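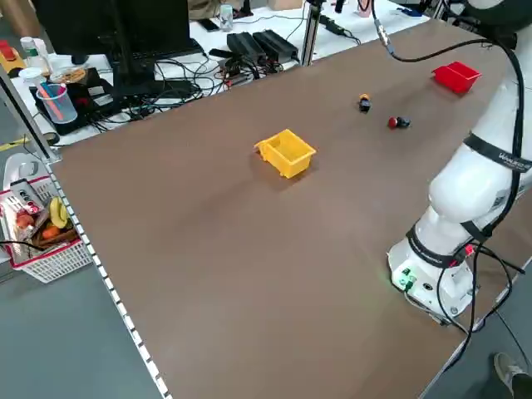 Small parts bins: is colour sorting worth the bother?

tinshedder
Thu 7 December
Everyone at my new job swears by coloured bins. Red switch in the red bin, yellow switch in the yellow bin, done. We've bought Sturemo ones at 17 quid a set and I remain unconvinced. I kept everything in margarine tubs for years and found it all just as fast.

offcut_ng
How many kinds of part have you got? If it's two, you could use your pockets.

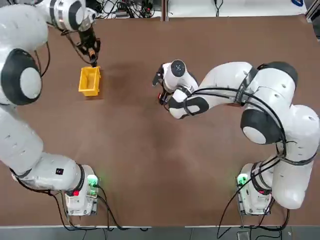 tinshedder
Parts are the problem. There are some 300 lines in the Astell cupboard and Sturemo sell six colours. I grant you it looks smart when there's one little yellow bin on a big brown table and you can see straight into it. Put forty of them on a rack and you're reading labels again, same as with margarine tubs.

halfturn
Labels AND colours. Colour gets you to the right shelf, label gets you to the right bin. We did ours in August and I wouldn't go back.

tinshedder
Did you time it, or does it just feel quicker?

halfturn
Feels quicker. Sorry, no stopwatch.
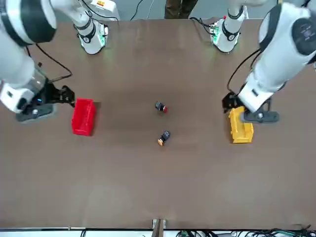

Gunberg67 reckons you're both arguing about the wrong thing. Matching the bin to the cap is fine until somebody orders the same switch with a green cap, and then it goes in whatever is nearest. Sort by what the thing does. Emergency stops in one place, ordinary push buttons in another, and never mind the colour.

offcut_ng
Can't agree. New starters don't know what half of it does. They do know red from yellow.

Gunberg67
Then teach them. Ours manage.

offcut_ng
Ours manage too, with colours. And they don't come and ask me.

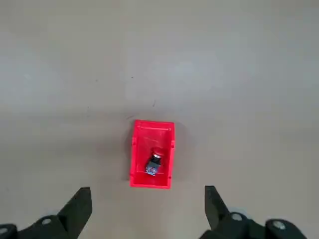

Do the open-fronted bins spill when you carry them? Mine have when I've filled them past the front lip, so I keep them half full and carry them level.

tinshedder
Half full means twice as many bins. I can see who's winning here, and it's Sturemo.

halfturn
Buy plain grey ones and a roll of coloured tape, then. Cheaper, and you can change your mind.

Gunberg67
Tape peels. Ask me how I know.

tinshedder
I'll give the coloured ones until the cupboard's done. The tubs are staying under the bench for now.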